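The Dishes Can Wait

Every August my inbox fills up with the same promise. Sometime soon, for the price of a used car, a machine will clear my table, wipe it down and put the plates away. I have been reading versions of this since I bought my first dishwasher, and the dishwasher is still the only robot in my kitchen that I trust.

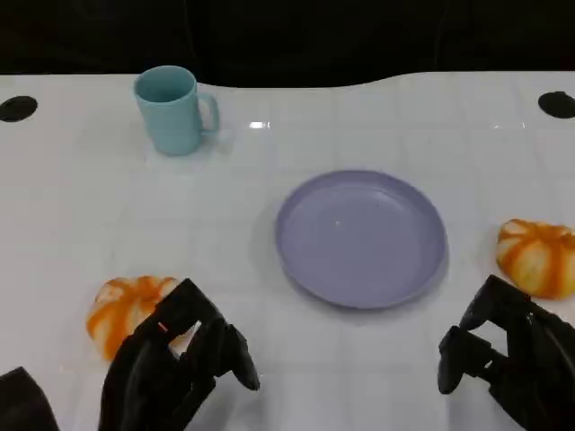 My quarrel is with the word "chores." A chore is what's left over after dinner, with the good knife under a napkin and a toddler pulling at your sleeve. Companies like Grultard and Cotard use the word for something much tidier. Give a pair of black mechanical hands one mug, one plate and a couple of little striped things to pick up, all spread well apart on a shiny white table, and you have taken away most of what makes the job a job. No crumbs, no gravy, no stack leaning against another stack. I'd like to see the same hands at my sink on a holiday.

People who follow this more closely than I do tell me that's unfair, that you start simple and work up. Fine. I learned to cook by boiling eggs. But I didn't send out a press release about the eggs. Stinov's brochure says its system has practiced 3,000 table settings, and I believe it. What the brochure leaves out is how many of those were done in a house where somebody lives. 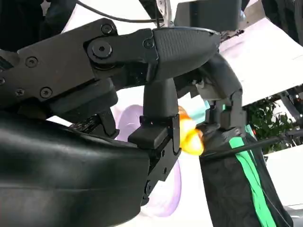
Up close: two black fingers on either side of something yellow-orange and shiny.

Grip is where I lose patience with the optimists. You pick up an egg, a wet glass and a bag of flour in the same minute and never think about it. My grandmother could do it in the dark with a phone on her shoulder. A machine has to be told, or has to learn, how hard to squeeze each one, and a hard, light object forgives a lot of bad guesses. A ripe peach doesn't.

The shop floor is a better bet, and I'll give the industry that much. I spent 2 years packing boxes at Van Dusen, where the same part came down the same belt all shift, and I would have handed that job to anything with fingers. A kitchen changes every time someone opens the fridge.
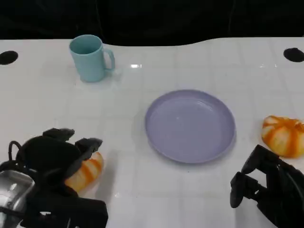

Clearing the table, the easy version: a mug, an empty plate and plenty of bare space.

Then there's the money. I'm told to expect a home model before I turn 50. I'm 46, so the clock is running. Even if it shows up on time, I want to know who fixes it, how long it takes to load one rack, and what happens when it meets a cast iron pan. Until a company will let me set the table myself, badly, with whatever is in my cupboards, I'm keeping my sponge.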